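Search products, parts and manuals Go

Datham Interior Storm Panel, Item 2294

Posted September 7, 2018 by Lollow product desk

The Datham is a clear acrylic panel that fits inside an existing window opening and is held there by a soft compression gasket. It goes in from the room side. There are no screws, tracks or magnets, and the original window stays as it is. We have sold interior storm panels from the Hedside shop since 2000, and the Datham is the one we make most of.

Price: from $139 per panel, cut to size
Item number: 2294
Lead time: eight working days for standard sizes, longer for arched or angled tops
Glazing: clear acrylic, polished edges
Gasket: Ďurica hollow silicone bulb, in white, brown or black
Mounting: inside the frame, friction fit

What it does

A single-pane window loses heat through the glass and leaks air around the sash. The panel deals mainly with the second problem. Once the gasket is seated all the way around, the air between the panel and the old glass stays mostly still, and the draft you feel when you sit next to the window in February should drop off. Street noise also goes down, more so for voices and tires than for trucks and buses. The wider the gap between the panel and the glass, the better it does on sound. If your frame is deep enough to give you a choice, set the panel toward the room.

It will not repair a window. Rotten sills, loose putty and cracked panes should be taken care of first. If water is coming in from outside, the panel will hold that water where you can't get at it, and you will have made things worse.

Gasket

Earlier versions used a foam strip that flattened after a few winters. The Ďurica gasket is a hollow tube, and it springs back when the panel is taken out. It presses into a groove along the edge of the acrylic and can be replaced without sending the panel back to us. Brown is the closest match for stained trim. White yellows a little in strong sun. Black does not, and from across a room it reads as a shadow line.

The corners are mitered and glued at the shop. Please don't trim them. If a corner feels tight, the opening is probably out of square at that spot, and we would like to see the measurements before you cut anything.

Measuring

Old windows are seldom square. Measure the width at the top, the middle and the bottom, and the height at the left, center and right. Then measure both diagonals. Write down every number to the nearest sixteenth of an inch, including the ones that come out the same. The order form has a space for each.

Measure where the panel will sit, which is usually the flat part of the jamb between the stop and the casing. You need a flat surface at least five-eighths of an inch deep on all four sides. Check for locks, lifts, crank handles and blind brackets that stick out into that space. A crank handle is the usual cause of a returned order. Folding handles fit most casement windows and are sold on the hardware page.

Do not subtract anything for the gasket. We do that here.

Installing

Wipe the jamb with a damp cloth and let it dry. Leave the protective film on the acrylic but peel it back a couple of inches from the edges. Set the bottom edge on the sill first, tilt the panel up, and push in one lower corner, then the other. Work up the sides with the heel of your hand and finish at the top. Tuck in any gasket that has rolled over with a plastic spoon or a blunt putty knife. Pull the film off last.

Panels wider than four feet are easier with two people. A small safety cord comes with every panel and screws into the casing with an eyelet. Use it on stairways and anywhere the sill is below knee height.

To take the panel out, pull on the two clear tabs at the top. Don't pry against the acrylic. 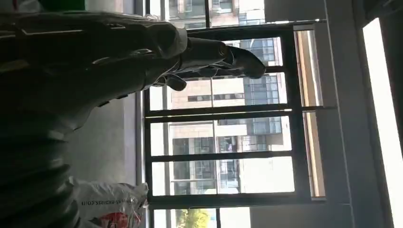
One buyer with a row of old double-hung windows wrote to us that the panels were quick to put in but that the first one went in upside down, with the tabs at the bottom, and had to be worked out with a spatula. The same buyer found that the room held its heat longer in the evening and that the window nearest the street still let in a hum at night. We now put an arrow on the protective film.

Condensation

A little fog between the panel and the old glass on a cold morning usually means room air is getting past the gasket. Run a finger around the edge and look for a rolled section. If the fog is there every day, the outer window may be sealed too tightly to let damp air out — a small gap at the outer sash normally clears it.

Cleaning and storage

Use water with a drop of dish soap and a microfiber cloth. Ammonia cleaners will cloud acrylic over time, and paper towels leave fine scratches. For the summer, slide the panel into its sleeve and stand it on edge in a dry closet. Do not lay panels flat in a stack, or leave one leaning in a hot attic. It will bow.

Not suitable for

Bedroom windows that serve as the required way out in a fire, unless your local code office agrees. Skylights. Windows above a stove. Shower enclosures.

Ordering

Send the completed form by email or bring it to the Hedside counter. A crate holds up to eight panels, and crate charges are worked out by size. Cut panels can't be returned for a change of mind, but we will remake one free if the error is ours. Gasket samples in all three colors are mailed at no charge.

Contact Lollow | Copyright 2018 Lollow, Hedside | Back to top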